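Home | Manuals | Graka bench cell | Section 6 | Downloads

6 Setting up the cell for memory and processor work

Applies to Graka cells with two arms and one fixture plate. Checked by Fulvio Dal Bello, 11 November 2020.

6.1 Placing the computer

1. Switch off the computer and unplug it from the mains.
2. Take off the side panel and lay the case on its side, open side up.
3. Set the case on the slatted table within reach of both arms.
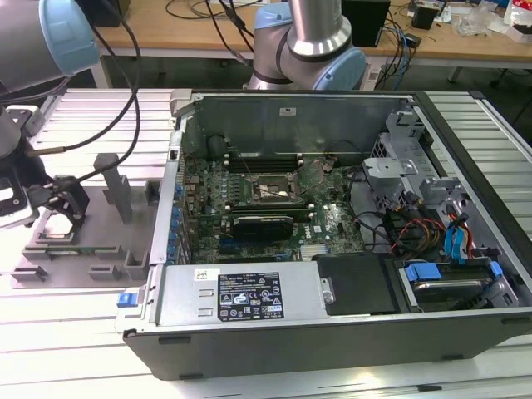 4. Move each arm by hand through its full reach at low speed. The arm cables must not catch on the case or pull tight.

CAUTION: Keep loose wires clear of the processor socket. A wire trapped under the frame can bend the contacts.

6.2 Teaching the fixture positions

1. Bolt the fixture plate down and wipe the holders.
2. Load program 2229 and jog the gripper to the first holder.
3. Close the fingers on the part at 40 per cent force.
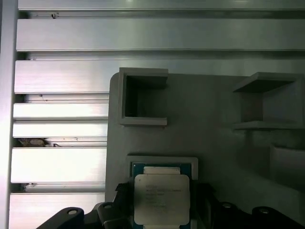

4. Lift the part straight up, then save the point. Repeat for each holder in use.

Note: Brush out the grooves in the table before teaching. Small bits of debris end up under the plate – and then every saved height is wrong.

6.3 Checking the rod against the retention frame

1. Fit the thin rod at the fingertip.
2. Bring it down slowly to the screw at the corner of the socket frame.
3. Stop as soon as it touches.

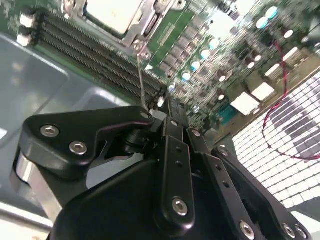

4. Compare the reading with the one saved at the last service. If they differ, tighten the hex screws on the finger links and start again from step 2.

CAUTION: Do not press on the rod to make it seat. Back off and correct the position first.

Related sections
Section 7: Replacing gripper fingers
Palen controller: error list
Avram fixture plates: spare parts
Clilley service notes, July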